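### 4.2. Lo que la botella devuelve: límites del argumento del depósito

La literatura sobre sistemas de depósito y devolución suele dar por probado lo que debería demostrar. Se nos dice que una fianza pequeña modifica la conducta del consumidor, y se aporta como prueba el aumento del número de envases recogidos. El razonamiento tiene un hueco evidente: un envase recogido no es un envase que, sin la fianza, habría terminado en el suelo. En Tedirmont, donde el programa Skostura registró 2.398 devoluciones durante el mes de abril, no existe ninguna medición anterior con la que comparar esa cifra. Alvarado y Lindsay, autores del informe de seguimiento, la presentan aun así como «resultado».

Conviene además preguntarse de qué envases hablamos. El reglamento del programa reconoce una sola categoría, «bebida en plástico transparente», y paga por todas las piezas lo mismo. Quien haya vaciado una bolsa de devoluciones sabe que la categoría es demasiado ancha. Las formas varían, las etiquetas cubren superficies muy distintas y los textos impresos no siempre están en la lengua del país donde se devuelve el envase.

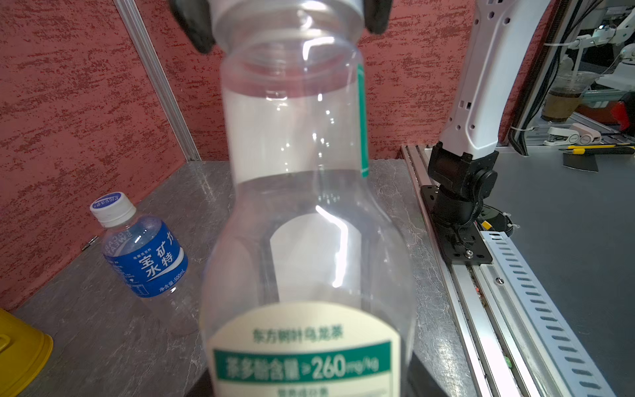 **Figura 3.** Botella vacía de té oolong, de plástico transparente y con etiqueta en chino.

La tesis de la homogeneidad, defendida sobre todo por los operadores, sostiene que estas diferencias desaparecen en la planta. Es posible. Los datos publicados no permiten afirmarlo, pues el operador Buvgate informa del peso total de las balas y omite la fracción rechazada. Solicitamos ese desglose en dos ocasiones y recibimos un folleto.

Algo parecido ocurre con el tapón. Parte de los estudios lo trata como pieza solidaria de la botella; otra parte lo contabiliza aparte y alguno, sin decirlo, lo ignora. La elección importa, porque el tapón y el cuerpo suelen fabricarse con polímeros distintos y una tasa de recuperación calculada sobre «unidades» equipara una botella completa con otra a la que le falta una pieza.

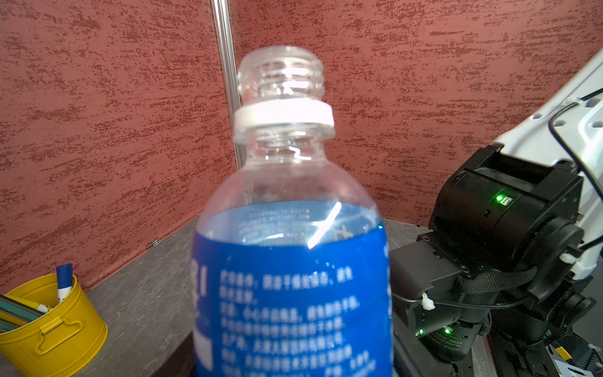
Tampoco el contenido residual recibe la atención que merece. El líquido que queda en el envase aumenta el peso declarado, y cualquier indicador basado en kilogramos lo premia. Alvarado resta importancia al problema en una nota al pie («los usuarios vacían»), sin más apoyo que una encuesta de 200 respuestas en la que se preguntaba a los propios usuarios si vaciaban. No sorprende que dijeran que sí. Lindsay, en un anexo posterior, admite que en los puntos de recogida del barrio de Adugna las bolsas se pesaban cerradas.

Un tercer supuesto discutible es el de la identificación. Se confía en que un código impreso permita seguir cada pieza desde la venta hasta la bala, pero leer un código y conocer la historia del objeto que lo lleva son operaciones diferentes. El código acredita que hubo una lectura. De quién compró, quién bebió y quién cobró la fianza no informa en absoluto.

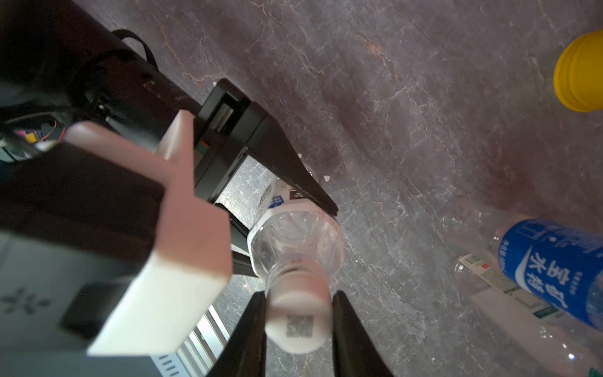 Vol. 7, núm. 3

De ahí que las conclusiones sobre «trazabilidad completa» nos parezcan prematuras. En Adugna, una parte indeterminada de las devoluciones la realizan recolectores informales que compran bolsas a los vecinos por debajo del valor de la fianza. El registro los muestra como consumidores ejemplares. Un programa que atribuye a la conciencia ambiental lo que puede ser un mercado secundario corre el riesgo de subir la fianza esperando más conciencia y obtener, en cambio, más intermediarios.

No negamos que el depósito pueda funcionar. Sostenemos que los datos de Tedirmont son compatibles con que funcione, con que no tenga efecto y con que se limite a trasladar envases de un circuito de recogida a otro. Mientras falte una serie previa a su entrada en vigor, elegir entre estas lecturas es cuestión de preferencia.

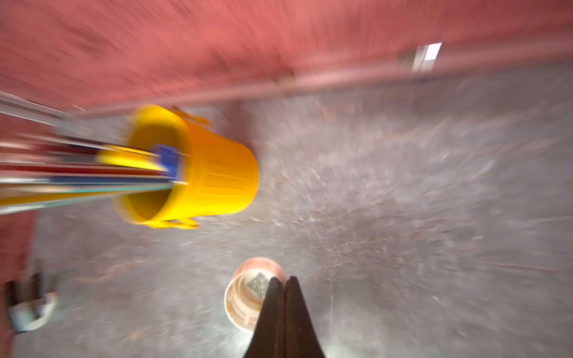
### 4.3. Criterios mínimos para una evaluación comparable

Proponemos que todo informe futuro indique por separado las unidades aceptadas y las rechazadas, el tratamiento dado a los tapones y el momento en que se pesa cada bolsa. El coste de recoger esta información es bajo y los operadores ya disponen de buena parte de ella. Si Buvgate sigue sin publicarla, sus balances deberían citarse como material promocional.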